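Sutuvine SV-30 Portable Festival Screening Kit

Overview

The SV-30 is a self-contained projection and sound package for short film programs, documentary screenings and jury viewings in rooms without a fixed cinema installation. It is supplied by Sutuvine in three wheeled cases and is intended for audiences of up to 30 seats. Larger rooms should use the SV-90, which has a separate page.

Each kit ships with a projector, a folding screen, a playback server, two powered loudspeakers and all cabling. No tools are needed for assembly. Setup time for two trained people is 23 minutes, measured from closed cases to first test pattern.

Projector

Laser light source, 1.2:1 fixed lens, manual focus. The rated lamp module life is 2,000 hours in standard mode. High mode is louder and should be reserved for rooms where the daylight cannot be fully blocked. Vertical keystone correction is available, but it reduces usable resolution. Raise the projector on the supplied stand before applying correction.

Playback server

The Dikine playback server accepts ProRes and H.264 files from the front USB port or from the removable drive tray. Frame rates of 23.976, 24, 25 and 29.97 are detected automatically. Mixed programs play without a visible mode change if all files in the playlist have been checked in advance with the Verify function. Files that fail are marked in the playlist and skipped.

Subtitles can be burned in or loaded as separate SRT files. A separate subtitle file must carry the same name as its picture file. The server does not decrypt DCPs. Festivals that receive encrypted deliveries need the Holovko add-on module, ordered separately.

Jury and discussion use

For jury viewings the screen can be set to its lower height so that it is readable from a seated position at a meeting table. Place the loudspeakers at ear level and no closer than one meter from the nearest seat. The remote control works from any seat within the rated audience area.

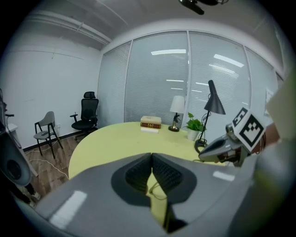
Oval table with a pale yellow top.

The scoring output on the server exports a plain text log with title, start time and end time for each film played. The log contains no audience or voting data.

Power and transport

The complete kit draws 934 watts at full load and can be run from a single grounded outlet. Do not connect the loudspeakers to a dimmed circuit. Cases may be stacked two high. Allow the projector to cool for ten minutes before closing its case.

Rental and service

Kits are rented from the Kastasville depot by the day or by the week. Reservations for the May festival period should be made early, as stock is limited. Returned kits are inspected, and missing cables are charged at list price. Firmware updates are installed at the depot and should not be attempted by the renter.

Order code: SV-30-K
Add-on module: SV-HOL
Page updated: 15 Feb 2023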